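September 17, 2020
Dye bench, Skistville

Today I continued with the onion skin bath for the Henao wool. I weighed 26 g of dry skins and simmered them for two hours, then strained through the old cotton cloth. The colour of the liquid was darker than in February, more brown than orange. Maybe the skins from Tultow are older, I must ask.

Three skeins went in with alum at 10 percent. The fourth had no mordant, for comparison. I kept the heat low and turned the wool gently, as I was told last time that I stir too much and it becomes felt.
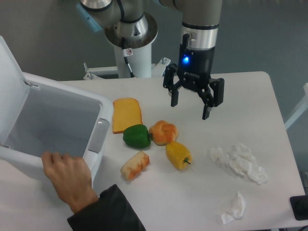

After rinsing, the alum skeins are a good strong gold. The plain one is pale and a little grey, and I do not like it. Tomorrow I will dip half of it in the iron water.

To do: label the skeins before they are all dry, write the batch (2,939) in the Prirkura book, buy more alum. Please do not pour away the rest of the bath, it is in the bucket with the lid.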